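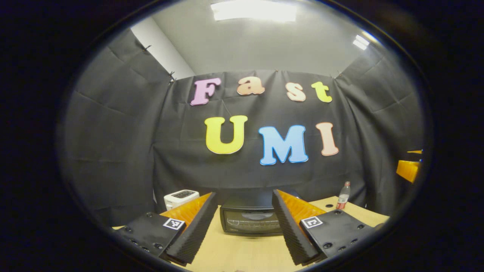
4. Setting up the recording station

Applies to the Jirkano hand-held gripper with soft fingers, firmware as supplied. Revision: March 1, 2018. Replaces the section of the same number in the September issue.

The gripper must be charged and the fingers fitted (section 3) before starting. One person can do everything in this section except step 2, where a second person is needed to hold the cloth.

4.1 Backdrop and table

1. Choose a bench or table that does not rock when the operator leans on it. Check it by pressing down on each front corner in turn.

2. Hang the cloth across the wall behind the table and bring it forward on both sides. Fasten the top with the clips supplied. The side panels should be clipped last, once the back panel is hanging freely.

3. Switch on the room lights that will be used during recording, and leave them on for the whole session. Do not mix ceiling light with daylight from a window.

4. Place the items for the task on the table. Leave enough clear space in front of them for both fingers to open fully.

Note: Creases in the cloth do not affect tracking. A cloth that moves does. If there is an air vent overhead, close it or weight the lower hem.

Note: Letters, signs and other decoration may be fixed to the backdrop. Once fixed, they must stay where they are until the session is finished. Fixed shapes with clear edges can help on a plain cloth, which otherwise gives the tracking little to hold on to.

Caution: Electrical appliances used as task items must be unplugged unless the task needs them running. Keep open containers of water away from the charging dock.

4.2 Checking the fingers

1. Hold the gripper upright with the lens facing away from you. Do not rest the fingers on the table.

2. Look at the ribbed strip along the inner edge of each finger. It should lie flat against the soft pad for its full length. A strip that has lifted at either end will catch on handles and must be replaced (part 216).

3. Try each screw in the mounting blocks with the driver supplied. Tighten by hand only. The blocks will crack if a powered driver is used.

4. Wipe the square marker on each block with a dry cloth. Do not use alcohol or glass cleaner on the markers.

5. Squeeze and release the trigger slowly, several times. Both fingers should move together and return to the same open position.

Caution: Keep your free hand clear of the gap between the fingers while testing the trigger. The pads are soft but the blocks behind them are not.

If one finger lags behind the other, do not carry on to 4.3. Remove the fingers, clean the slide as described in section 3, and refit them.

4.3 Marker check

The markers tell the software how far the fingers are open. If either one is missed, the opening width is guessed from the last good reading, and the recording is flagged.

1. Start the Bultard recorder and select Live View.

2. Point the gripper at the station from the position where the operator will stand.

3. Confirm that an outline is drawn round each marker. Both outlines must stay on while the fingers are opened and closed.

4. If an outline flickers, turn the gripper slightly from side to side. Flicker at one angle only usually means glare from a ceiling light - move the table, or choose a different standing position. Flicker at all angles means a dirty or badly fitted marker.

5. Press Store Width with the fingers fully open, then again with the fingers fully closed. Wait for the tone each time.

Note: The picture in Live View is curved towards its edges and dark in the corners. This is normal for the lens. Do not try to correct it with the focus ring, which is sealed at the factory.

4.4 Test recording

1. Stand in the starting position and hold the gripper still until the lamp on the handle turns green.

2. Press the record button once. Move towards the first item at an even pace, close the fingers on or near it, open them again, and return to the starting position.

3. Press the record button again to stop.

4. Open the file in the recorder and read the line marked Summary. A usable test shows 2 markers, no flags, and a closed path. As a guide, the reference test made by our own staff came to 1,378 frames. Shorter tests are accepted, but very short ones may not give the software enough movement to work with.

5. If the path is not closed, repeat the test more slowly before changing anything at the station.

Caution: Do not move the table, the items or the backdrop between the test and the first real recording. If any of them is knocked, repeat 4.4 from step 1.

4.5 Using more than one gripper

Each gripper needs its own marker check and its own test recording. Do not swap fingers between grippers once widths have been stored. A gripper that is not in use may be held or parked at the side of the station, but its markers should be turned away from the working gripper. The recorder reads any marker it can see and will raise Flag 2 (unknown marker) if a third appears.

4.6 Before closing the section

Write the gripper serial number, the operator's name and the name of the test file on the station card. Fit the finger guards if recording will not begin straight away.

Questions about this section should be sent to Annick Besson, Product Support. For spare strips, pads and mounting blocks, write to Baptiste Pichon at the parts desk and quote the serial number on the underside of the handle.

Continue with section 5, Recording a task.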